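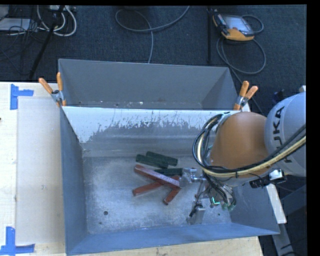 # Block bin: README and data card

Aurelia Frei, for the robotics club
Last updated: September

Hello! If you've been handed this folder, you're either joining the bin-picking team or you want to borrow our data for your own project, and both are fine by me. I've tried to write down everything I wish I'd had when I took over from Gervasio Godoy, who left me a very good spreadsheet and almost no sentences.

The short version: we're a student club, we have an arm, and we're trying to get it to take coloured wooden-toy-sized blocks out of one metal bin and put them in another without a person choosing which block goes first. The project is called Conden. The code that plans the grasps is called Barreto, and that's the folder next to this one. Please don't rename either of them, because half the scripts look for those names and I only found out which half by breaking them.

## What we're trying to do

Pick up a block. Put it in the other bin. Do that until the first bin is empty, then go back the other way. It sounds like nothing, and on a bare table with the blocks spread out it very nearly is nothing (Przemysław had that going in his first fortnight and was unbearable about it).

The trouble starts when the blocks touch. We use red ones and green ones, and once they've slid into a heap the planner has to decide what's on top, what's pinned, and whether there's room for a finger between a block and its neighbour. Two blocks of the same colour lying side by side are the worst of it. From the camera they melt into one wide block, the planner aims for the middle of that, and the gripper comes down on the crack between them.

So the data in here is mostly heaps. We have plenty of tidy pictures too, but they're in the `easy` folder and I'd leave them there unless you're checking that your code runs at all.

## What's in the folder

There are 736 attempts. One attempt is one go at one block: arm comes in, fingers close, arm lifts, and whatever happens happens. Of those, 174 are marked as failed, and I'd say those are the ones worth your time. Each attempt has its own folder with

- `before.png`, taken with the arm parked out of the way
- `during.png`, taken on the way down or at the bottom
- `after.png`, taken once the arm has parked again
- `joints.csv`, the joint positions for the whole move
- `force.csv`, from the wrist
- `label.txt`, which one of us typed by hand

The `during` pictures are the messy ones. The arm gets in the way of its own work quite a lot, and you'll often have only part of the heap to look at. Train on `before` if you want a clean start. Shahram has had good luck using `during` as a check on where the fingers ended up compared with where we'd asked them to go, and his notebook for that is in `extras/finger_check`.

Pictures come from a fixed camera. It doesn't move between attempts, but it does get knocked, so there's a calibration file for each session and you must use the one that matches. I know everyone says that. I lost an entire evening to it, so I'm saying it as well.

## Labels

We kept the labels simple after a first version that had eleven categories and produced eleven arguments.

`clean` means one block came up and reached the other bin.
`double` means two blocks came up together, even if one dropped off on the way.
`slip` means the fingers closed on something and lost it.
`miss` means the fingers closed on air.
`stop` means the controller stopped the arm, or one of us did.

Everything except `clean` counts as failed. Yes, this includes `double`, even when both blocks get to the right place! Blagoje thinks that's harsh and has said so at length. My view is that we asked for one block and got two, and if this were anything other than toy blocks we'd be cross.

Two people labelled every attempt separately and then compared. Where they disagreed they watched the force trace together and settled it. If they still couldn't agree, the attempt went into `unsettled` and it isn't part of the main count.

## Setting up for a session

Get the bins on the table first. They need to line up with the blue tape, and they need to be clamped together at the rims before the arm is powered. If a bin has shifted by even a finger's width, the arm will think the wall is somewhere it isn't. We've scraped enough coating off the inside already.

Then:

1. Start the controller and wait for it to finish. It's slow. Make tea, but not near the table.
2. Hang the pendant on its hook, please, and keep its cable out of where people walk. I've found it on the carpet more than once and I've been the one who left it there at least half of those times.
3. Check the cable bundle above the gripper. Move the wrist slowly by hand control through its full turn and watch that nothing catches.
4. Run `barreto home`, then `barreto look`. The second one saves a test picture. Open it and look at it with your own eyes before you go any further.
5. Tip the blocks in. Don't arrange them. If you place them by hand you'll make the kind of heap a person makes, and it won't be like the ones you get from tipping.
6. Run `barreto session --name yourname`.

Somebody stays by the stop button the whole time. That person isn't also labelling, or on the phone, or helping with someone else's homework (Przemysław). We swap over every half an hour.

The speed limit is set in `limits.yaml` and it's low on purpose. I don't mind you changing nearly anything else in this project, but ask me before you touch that file.

## Things that will go wrong

**The floor of the bin is shiny in some places and dull in others.** Bare scratched metal throws the lights back at the camera, and the depth picture gets holes in it. Barreto fills them by guessing from the edges, which mostly works. When it doesn't, you'll see a grasp aimed at a perfectly blank bit of floor. Closing the blinds helps. Evening sessions are better than afternoon ones for the same reason.

**Worn blocks.** Some of the red ones have been scuffed pale on top by all the handling, and the colour check was written when they were new. In the old version a scuffed face came out as "not a block", so the planner happily treated it as free space. Shahram widened the red range and it's far better, but if you see the arm going straight for something that's plainly occupied, suspect this first.

**Blocks against the wall.** There isn't space for the outer finger. At the moment the planner just skips them and hopes a later pick will nudge them out, and quite often nothing does. We end up with a last block sitting in a corner and the arm refusing to have anything to do with it. When that happens, end the session, write `corner` in the notes, and tip everything back in. I'd love someone to take this on as their own piece of work. It could be a sweep move, or a tilted approach, or something I haven't thought of.

**Crossed blocks.** If one block lies over others, take the top one first. Obvious to you and me, but the planner scores by how much clear edge it can see, and a block underneath can have a lovely clear end sticking out. It'll grab that end, pull, and bring the heap round with it. There's a flag, `--top-first`, which is now on by default. Older sessions were run with it off, and the setting is written in each session's `notes.txt`, so check before you compare numbers across the two.

**The network drops.** When it does, the arm finishes the move it's on and waits. It's safe, only annoying. Restart with `barreto resume` and it'll carry on counting from the right place.

## Splits

I've split by session and I'd ask you to do the same. Attempts in one session share a heap, and the heap only changes by one block at a time, so if you shuffle everything together your test set will be full of near copies of your training set. Gervasio did it the shuffled way at first and we had a glorious week of thinking we'd cracked it.

The lists are in `splits/train.txt` and `splits/test.txt`. Please don't tune on the test list. There's also `splits/tiny.txt` for making sure your loader works on a laptop.

We have a simulated set as well, 3000 attempts, kept in a separate folder called `sim`. The blocks in there are all perfectly clean and the floor has no scratches, so a model trained only on `sim` does beautifully in `sim` and gets quite lost on our real bins. Blagoje mixes the two and swears by it. I haven't had time to test that properly, so I'm not going to write it down as advice.

## What this data isn't good for

It's one arm, one gripper, one shape of block and two colours, in one room with that room's lights. I wouldn't expect anything learned here to carry over to bags, bottles, or anything soft. The force readings are fine for telling "holding something" from "holding nothing", and I'd not trust them for much finer than that, as we've never had the sensor checked against proper weights.

If a person's hand or sleeve turns up in a picture, tell me and I'll take that attempt out. We went through the lot before sharing, but we went through it in the evening after a long session.

## The competition

We're entering the Govard student challenge this year, in the sorting class. The rules ask for an emptied bin with no help from the team once the clock starts, and our corner problem is going to cost us there if it isn't fixed. The team from Drarkix were very friendly last time and told us they use a sweep move, though they didn't tell us how, fair enough!

Practice runs for the challenge are not in this data set. They're on the club drive under `govard_practice` and they use different bins, so please don't copy them across.

## Using it and passing it on

Students can use this for coursework, club work or just poking about. Say where it came from and mention the club. If you want to put it in something published, write to me first. I'll almost certainly say yes, but the labels have been corrected a few times and I'd like you to have the newest ones.

If you find a wrong label, don't fix it in your own copy and keep quiet. Add a line to `corrections.csv` with the attempt number, the old label, the new one, and your initials. Przemysław merges them at the end of each month.

## Who to ask

Me for anything to do with the data or this file. Shahram Parsa for the camera, the calibration and the finger check. Blagoje Georgiev for the simulator. Przemysław Witkowska for Barreto itself and for the arm when it sulks. Gervasio still answers messages about the first sessions, usually late at night and in great detail.

## Still to do

- Write up the calibration steps properly (Shahram has them on paper)
- Add depth pictures for the earliest sessions, if we can find them
- Re-run the 2 sessions where the clock on the laptop was wrong
- Corner picks!!
- Someone please buy more spring clamps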